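The Night Flondier Wouldn't Let Go

Last updated: September

The call came at ten past four in the morning, and I was so happy to get it that I put my shoes on before my pants.

You have to understand that I had been at Ternell for four weeks, and for all four of them I had been promised a real fault. Hedvika Michalík had twenty years of them. She had stories about arms that saluted, arms that drew circles in the air all weekend, an arm that would only work facing the window. All I'd had so far was a loose cable and a blown fuse. And now here was her voice on the phone, flat and wide awake.

"Flondier has hold of Oldřich's sleeve," she said. "He's fine. Bring the long hex keys."

Flondier was the towel folder. It had a proper model number, but somebody had painted the name on its base before my time, and even the invoices used it. It picked up a cloth, folded it, folded it again, laid it on the stack and reached for the next one, all night long, for hospitals and gyms and one very fussy car wash. I loved it. I used to eat my lunch across from it just to see it work. It had a way of stopping for half a breath above each cloth, like a person deciding where to start, and then down it went!

When I ran in, Oldřich Hubáček was sitting on an upturned crate beside the cell with his left arm stretched over the table, drinking coffee with his right hand. The cuff of his work jacket was shut tight between Flondier's fingers.

"Good morning, Janaka," he said. "I would stand up."

"Why didn't you take the jacket off?"

"Zipper's stuck. It has been stuck since spring. My wife told me."

Hedvika had already hit the stop, so the motors were dead, and that was the whole trouble. The fingers on that machine were built to hold on when the power went, so that it wouldn't drop things. A good idea for a towel. She had me put a light on the wrist while she found the release screw, and she talked me through it (quarter turn, wait, quarter turn) and on the third quarter turn something inside gave a fat little click and Oldřich got his arm back. He looked at the cuff, looked at Flondier, and patted it on the elbow.

Then the fun started, because the question was why.

Oldřich had done nothing strange. He'd reached in to straighten a crooked stack, which you were allowed to do. The light beam across the opening was supposed to see you and freeze the arm until you were clear. We tested the beam. It was perfect. We tested it with a broom handle, with my hand, with Hedvika's hat. The arm froze every time, so beautifully that I wanted to clap.

"Do it again," Hedvika said.

We did it 80 times. I know because she made me write down a mark for each one, and when I asked what we were looking for she said we'd both know when it came. The sky went gray in the high windows. The day shift began to drift in, and Aslı Erdem from the front office stopped with her bag still on her shoulder to ask if she should phone the gyms.

"Phone the gyms," said Hedvika.

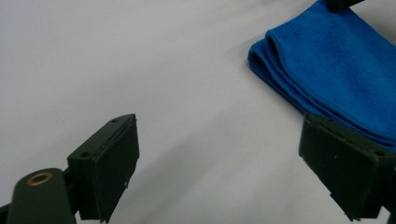 On the next try, number 81, I put the broom handle through the beam and the arm kept going.

It went down half an inch, no more, and then it froze. But I saw it! Hedvika saw it too, and she grabbed my shoulder so hard I had a bruise there afterward that I was frankly proud of.

"What was different?" she said.

I had no idea. I'd stood in the same place and used the same broom. I said so, and she told me to close my eyes and tell her everything I had heard. So I stood there with my eyes shut like a kid playing hide and seek, and I went back over it. Aslı's heels going away. The coffee machine. The big door at the loading dock rolling up.

"The door," I said.

She was off before I'd opened my eyes. I have never seen anyone that age cover a factory floor that fast. She yelled for someone to run the dock door, down and up, down and up, and I stood at the cell with my broom going in and out of the beam, and every few tries, when the door motor kicked on at exactly the wrong moment, Flondier came down that extra half inch. Once it came down a full inch and closed its fingers on nothing. They met with a tap. I can still hear it, a very polite sound, and it made the hair stand up on my arms, because there had been a sleeve there at four in the morning, and there could have been a thumb.

We traced the wiring until noon. Both machines, the door and the arm, had been hung on one run of old cable by a contractor named Vurkitance, who had gone out of business and left us his labels in purple marker. Each time the door motor started, the safety signal sagged for an instant, and for that instant the arm's controller read the last good answer it had been given, which was that the way was clear. The log held 3797 folds since the last inspection. Sabina Danko, who ran the plant, stood reading over my shoulder and I could feel her working out how many of those had been done with somebody's hand nearby.

"Could it have done this any night?" she asked.

"Any night the door opened," said Hedvika. "It opens for the late truck. Oldřich was reaching in when the truck came."

Sabina took the key out of the cell herself and put it in her pocket. I thought she'd be angry. She sat down on Oldřich's crate and asked me to explain it all again from the beginning, slowly, and I did, with drawings, and I got so carried away with the arrows that I went off the paper and onto the back of a delivery slip from Kandasamy. She kept the slip.

It took nine days to pull new cable and fit a second safety circuit, one that treated silence as a person in the way. For those nine days we folded by hand, all of us, Sabina too. I was terrible at it. Oldřich was magnificent, quick and square, and he wore a new jacket with snaps.

On the tenth morning Hedvika gave me the broom.

"How many?" I asked.

"Until I'm bored," she said, and waved to the man at the dock door, and up it went.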